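Dedotix hand-held gripper pair: worth the money?

17 November 2024

vsimkus
Hello all. I consider the Dedotix pair for recording household work, mostly folding of clothes. The shop Drenorow offers it for 1779 with both hands. Has anyone used it at home and not in a laboratory? My flat is small.

yuzu_h
I have the set for 18 weeks. We record T-shirts on a bed, because the table is too low for my back.
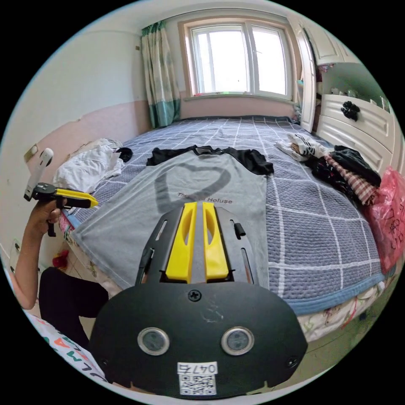 Grey T-shirt with the heart, laid out before folding

The yellow fingers are good with cotton. Thin collars are harder, and I needed a lot of practice before my second hand was as sure as the first.

kona_fan
Sorry, I do not agree about the fingers. I had mine in July and sent them back. On a soft mattress you push the cloth down instead of taking it. For the same money you get a used Ogura arm.

yuzu_h
An arm is another kind of thing, I think. With it I must programme every move. With these I only fold. But it is true that a mattress is softer than a table, so I come in from the side, very flat. The black housing takes scratches quickly, if you care for looks. 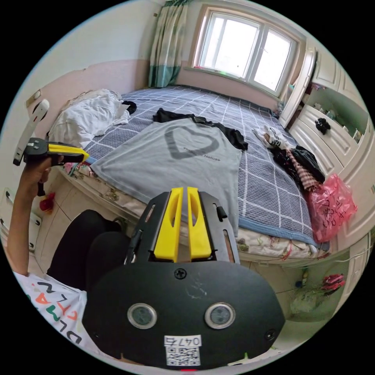
Re: Labels and left/right

vsimkus
Thank you both. Do the two units look the same? I am afraid to mix them up.

yuzu_h
There is a sticker above the QR code. Mine has 047 and then the sign 左, for left. Please read it before you start, I once lost a whole evening of work.

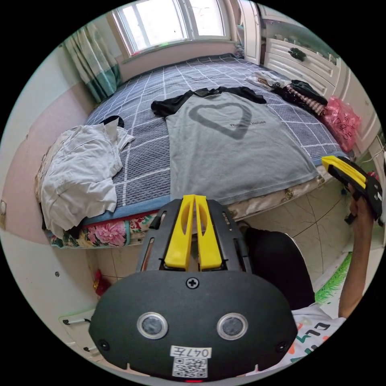 For the rest, plan your space. Keep the clothes you have not done yet at the sides of the bed and only one shirt in the middle.

kona_fan
And ask Drenorow about spare fingers. When I asked, they had none in stock.

vsimkus
I will write to them. If the answer is good I order one pair and report back.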